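Courses Timetable Library Staff Contact

Search this site Enter keywords Go

Retail Operations > Unit 4 > Handout 11

Ordering and pick-up in a small clothing store

This handout covers the steps between a customer placing an online order and collecting it at the counter. The case is Garance, a shop that sells work clothes and school clothes from one location. It stocks 52 styles and handled 1,787 pick-up orders last year.

1. Taking the order

The order form should ask for size, color, quantity and a phone number. Garance used to leave the phone number optional, and 31 orders sat on the shelf past the deadline in September alone. Making it required fixed most of that.

2. Picking and packing

Staff print a pick list twice a day and work through it by shelf, one order at a time. Folded shirts go in a packet, with the order slip facing out. Heavy items such as coats stay on hangers with the slip pinned to the collar.

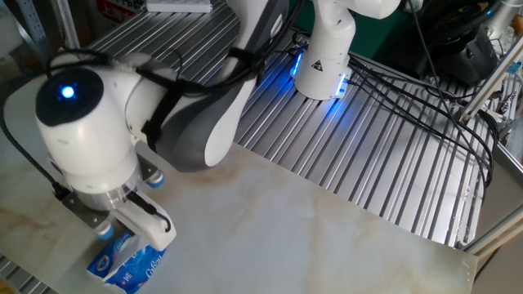 3. Telling the customer

Call or text only after the order is packed and checked. If one item is on back order, say so and ask whether the customer wants to wait or take the rest now.

4. Holding and returns

Orders are held for 11 days, then restocked and refunded. Altered items are final sale - this has to be stated on the form before payment.

Suppliers in the case

Giden: shirts and polos, weekly delivery
Toprak: pants and skirts
Zalum: outerwear, special order only

For Thursday: read the case and write one page on where a back order should be caught. Bring a printed copy.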